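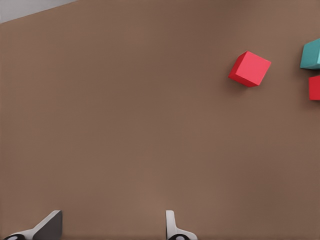
Words by Darlene Leclerc
Home tech, March issue

I have been stacking blocks for most of a fortnight and I'm still not very good at it. I should say these are blocks on a screen, moved by a robot arm that doesn't exist, on a table that doesn't exist either, and when I drop one it makes no noise at all. My knees are grateful. My pride, less so.

The thing I've been playing with is called the Plustton Practice Bench. You can buy it two ways. There's the software on its own, which runs on a decent home computer and gives you a pretend arm, a pretend table and a set of coloured cubes. Or there's the full kit, where a real desktop arm turns up in a box and does whatever you've taught the pretend one to do. I asked for the first and they sent me both, so the spare room is now out of bounds to visitors.

The idea is simple enough. You start on screen, where nothing can be broken. You get a view from down by the gripper, so the two fingers poke up at the bottom and everything else is out ahead of you, and you steer towards whatever you fancy picking up. My first go had a red cube sitting off to the right with a teal one and another red one bunched up further over, and a great big stretch of brown table in between. It looked like the easiest job in the world. Go over there, close the fingers, lift.

Well! I went over there. I went over there and past it. I came back, nudged the cube with the outside of one finger and chased it across the table like somebody trying to get a wasp out with a magazine. It took me 13 tries to get that first cube off the table, and I did actually cheer.

What I'd got wrong was the angle. The cubes don't line up with you, so you have to turn the wrist to match before you close the fingers, and from the gripper's point of view it's surprisingly hard to judge when you've turned enough. There is a second view you can switch to, from high up and off to one side, and I leaned on it heavily. My advice is to use the high view for getting near and the gripper view for the last little bit. The manual suggests doing it all from the gripper view. The manual and I have agreed to differ.

Once you can do it by hand, you can start recording. Press the button, pick up your cube, put it where you want it, press again. Do that enough times and the software has a crack at it by itself. I gave it a whole afternoon of my wobbly efforts with the red cubes, went off and made a curry, and came back to find it picking them up in very much my style, including a little dither to the left just before it grabs. I'd no idea I did that. I now see myself doing it when I reach for the kettle.

It is fussy about what you show it. I'd only ever taught it with red, and when I asked for the teal cube it sailed off to a red one with total confidence. Another half hour of teal sorted that out. If you do buy this, mix your colours from the start and save yourself the bother.

I rang Gregor Pringle, who runs evening classes in this sort of thing at the Omley workshop and has seen a lot of beginners come through. He starts all of them on screen and keeps them there longer than they'd like. "They want the real arm on the first night," he told me. "I say fine, show me seven clean lifts in a row first. Some of them go very quiet." I tried the seven in a row. I got to five, twice, and had to go for a walk.

So what about the real arm? It's a nice solid bit of kit and went together in an evening, with one cable left over that turned out to be a spare. Moving your saved work across from the screen takes a couple of clicks. How well it goes after that depends on your room. My lamp throws a hard shadow over half the desk, where the on-screen table has a lovely soft even light and hardly a shadow to speak of, and the arm didn't care for the change one bit. With the lamp off and the blind half down it managed far better. It still misses more than its on-screen twin does. You can record extra goes on the real desk to help it along, and I'd set aside a weekend for that.

Now, money. The full kit is £1480, and I can't pretend that's small change. The software alone is a monthly subscription, and you can stop whenever you like. There are rivals. Skuka's kit costs £3000 and has a stronger arm, though its practice software felt like doing my tax return. The Bai is cheaper and cheerful, but it has no screen version at all, so you learn by knocking real things onto a real floor.

My grumbles are mostly small. The on-screen world is very plain: cubes, a brown table, a bit of grey beyond it. I'd have loved a mug or a banana by week two. The undo button only goes back one step. And the help pages use the word "pose" four different ways without once stopping to explain it.

Would I buy it? The software, yes, tomorrow, and I'd happily hand it to a bored teenager or a retired engineer. The arm I'd leave until I'd managed those seven in a row. I'm on six.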